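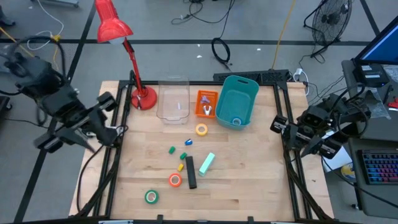

Can a Robot Tidy Your Room Yet?

By Margit Lie

Think about the last time you cleared up a messy table. You probably did it without much thought. You picked up the tape and put it in the box. You closed the lid of the pen tin. If a pencil rolled away, you grabbed it.

For a robot, every one of those jobs is hard. People have been trying to build machines that can do them for a long time, and they are still trying.

What robots are already good at

Some robots have been working in factories since before your parents were born. They weld cars, paint doors and stack heavy boxes. They do the same thing in the same place, all day long, and they do it very well.

A factory robot like that can be told exactly where to move. The car door always arrives in the same spot. If somebody left a teddy bear on the car door, the robot would paint the teddy bear.

Your home is different. Your shoes are in a new place every day. The cup might be full or empty. A robot that helps at home, or in a small shop, has to look first and then decide what to do.

Seeing the things

A robot uses cameras to see. The camera makes a picture, and a computer has to work out what is in it. Where does the table stop and the box begin? Is that round thing a roll of tape or a bracelet?

See-through things are some of the worst. If you put a clear plastic tub on a wooden table, you can see the wood straight through it. You know the tub is there because you have met lots of tubs. A computer may think it is looking at bare table.

Things that are the same colour as each other are tricky too. So are things that hide behind other things. A green block behind a green stapler may show only one corner.

Picking things up

Next comes the hand. Most robots do not have hands like ours. Many have a gripper, with two fingers that open and close like tongs.

Try this at home. Use only your thumb and one finger, and keep them stiff. Now pick up a roll of tape that is lying flat. You can pinch the outside, or you can put one finger in the hole and pinch the side. Both ways work, but you had to choose. The robot has to choose as well.

Now try a small block, and then a long box. You will find that you turn your wrist a different way each time. You also squeeze by different amounts. Your skin tells you when something is slipping. Many robot fingers cannot feel anything at all.

Staplers

A stapler is a good test for a robot. It is a funny shape, with a flat bottom and a long arm on top. It has a hinge, so part of it can move while you are holding it. It is also heavier than it looks.

Staplers do not all look the same, either. One may be black and another mint green. One may point towards you and another may point off to the side. A robot that has learned to pick up one of them might reach for the next in quite the wrong way.
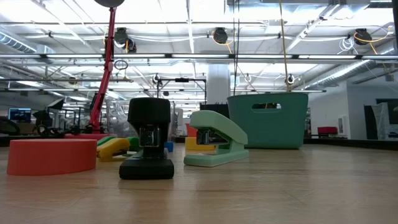 How a robot learns

One way is for a person to show it. The person moves the robot's arms, often with a set of handles, and does the job over and over again. The computer remembers what the cameras saw and how the arms moved. After a while it tries to do the job by itself.

This takes a lot of goes. Torunn Ekström teaches robots to clear tables. For one job, putting small things into a tub, she and her workmate Aslak Sjögren did it 2,829 times. They moved the things to new places between goes, so that the robot would not learn just one table.

"The first 50 are fun," says Torunn. "After 200 you start to dream about tape."

When their robot had its turn, it got most of the blocks into the tub. It dropped the staplers a lot. It was also slow. A job that takes you a few seconds took the robot around a minute.

So, can they do chores?

Some chores, yes. There are robots that vacuum floors and robots that mow lawns. Each of these does one job, and neither has to pick anything up.

Folding clothes, loading a dishwasher and putting toys away are harder. Robots have done all of these in workshops, with people standing close by to help. Doing them in any house, with any toys — and with a dog running about — is still too difficult for most of them.

Words to know

Gripper: the part of a robot arm that holds things.

Joint: a place where an arm can bend. Your elbow is one.

Hinge: a part that lets two pieces swing open and shut.

Something to try

Put ten small things on a table and a box beside them. Ask a friend to shut their eyes. Tell them how to put each thing in the box, using only words such as "left", "down" and "close your fingers". Then swap over.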